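**September 20, 2020**

In early, before the heating came on. Maintenance day for the two-armed cell, so no runs booked and the log left open on the bench all morning.

Started with the joint check. Left arm, each axis through its full travel at low speed, then the right. The left wrist still gives a faint tick near the end of its range. Kavinda Debnath heard it too when I called him over, and put it down to the cover. Took the cover off, cleaned the seat, put it back with fresh threadlock on the screws. The tick is fainter now but has not gone. Written up as open.

Hour counter read 1,885 at power-up. The Gramano schedule wants the wrist bolts gone over before the next block of running, so I did those as well, both sides. Two on the right wrist took a small turn before the wrench clicked. The left ones were all at torque.

After that, the handling checks with the block on the table.
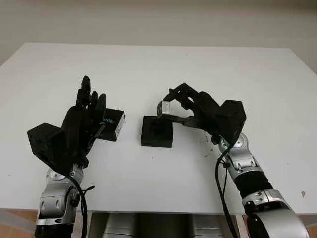
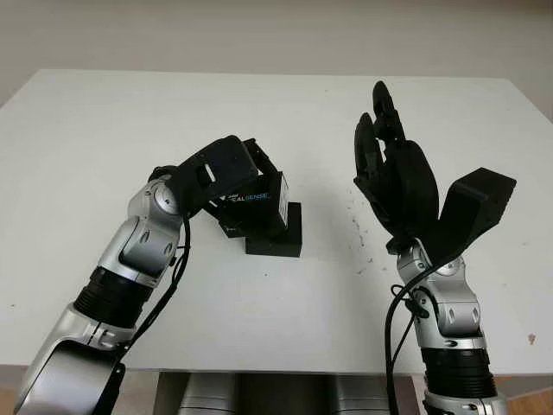
Cable routing is the job I keep putting off. At present the hand cables come off near the wrist and hang down the arm in an open loop, and I do not like how low they go towards the front edge of the table. At full reach there is enough slack; with the elbow tucked in there is too much of it, and sooner or later a loop will catch. Nele Verstraete wants a sprung guide on each forearm. I would sooner try two soft clips first and move the upper one until the loop stays short in every pose. Clips cost next to nothing and come off without marking the housing. If they fail we order the guides from Kurnska, who quoted 20 days.

Re-ran the hand calibration after lunch. Right hand passed first time. Left hand failed on closing force, passed on the second go after a restart of the controller — the same behaviour as last month, and I still have no cause for it. Duyên Văn thinks the zero offset is being read before the drive has settled. She is going to add a delay of 5 seconds to the start-up script and we shall see whether the fault comes back.

The table top needs doing as well. There are dark specks on the white and a small brown mark over by the right edge, and I want the surface clean before anyone sets a reference height off it. Isopropyl on a cloth first, a plastic scraper if that does nothing. No abrasive pads, whatever Marin says.

Checked the emergency stop from both sides of the cell. Brakes held on every axis.

Still to do:

- soft clips, both forearms
- left wrist tick, look again with the cover off
- wipe down the table
- send the torque figures to Kekeli Frimpong for the October service sheet
- back up the controller before Duyên changes the script

Powered down at the wall and signed the log. The clips are in the second drawer, under the spare fuses.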